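Quiénes somos

Kelach es un taller pequeño de Villalobos. Enseñamos tareas a robots – a mano, o manejándolos a distancia – y entregamos las demostraciones grabadas a quien luego entrena el modelo. Eso es todo el negocio. Empezamos con un brazo prestado y una mesa de cocina, en agosto.

Qué hacemos

Demostraciones con dos brazos, sobre todo. Coger, pasar, dejar en bandeja, ordenar herramienta. Un operador por célula, turnos cortos porque la muñeca se cansa (la humana). Cada tarea se repite hasta que sale limpia y las tomas malas también se guardan, etiquetadas aparte. Hay clientes que las piden.
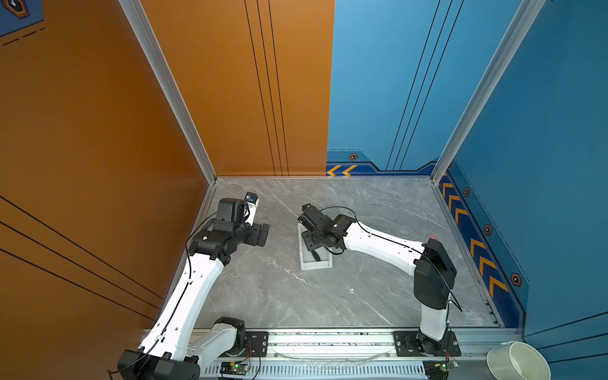

Cómo trabajamos

Primero nos mandais la tarea por escrito, media página basta. Probamos a mano, sin grabar. Después se fija la posición de partida y se graba. Lote mínimo de 17 demostraciones, lote grande de 4000. Entre medias, lo que haga falta.

La célula es siempre la misma: suelo gris veteado, paredes naranja y azul, los dos brazos en el carril delantero. Cambia el objeto, cambia la bandeja si el cliente manda la suya.
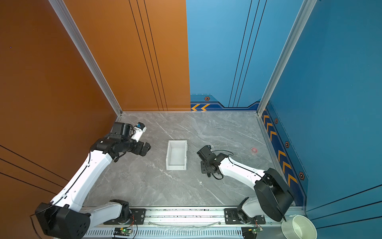

Los dos brazos y la bandeja blanca, en la célula.

Proyectos

Travier – manipulación de herramienta pequeña, nuestro encargo más largo. Van 3685 demostraciones entregadas y seguimos. Skevau – programa propio para revisar tomas y cortar los tiempos muertos, todavia en pruebas, de momento solo uso interno.

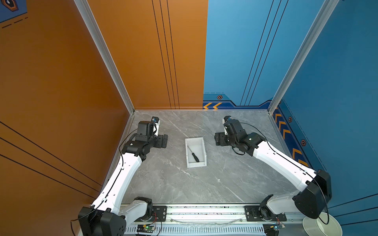 Destornillador en la bandeja, una pinza a cada lado.

Lo que no hacemos

No vendemos robots. No entrenamos modelos. Tampoco piezas de mas de 2 kilos, los brazos no están para eso.

Visitas y contacto

Se puede venir a ver una sesión, por las mañanas, avisando antes por el formulario. Si traéis vuestro propio objeto, mejor – lo probamos en el momento. Presupuestos por escrito, con la media página de la tarea adjunta.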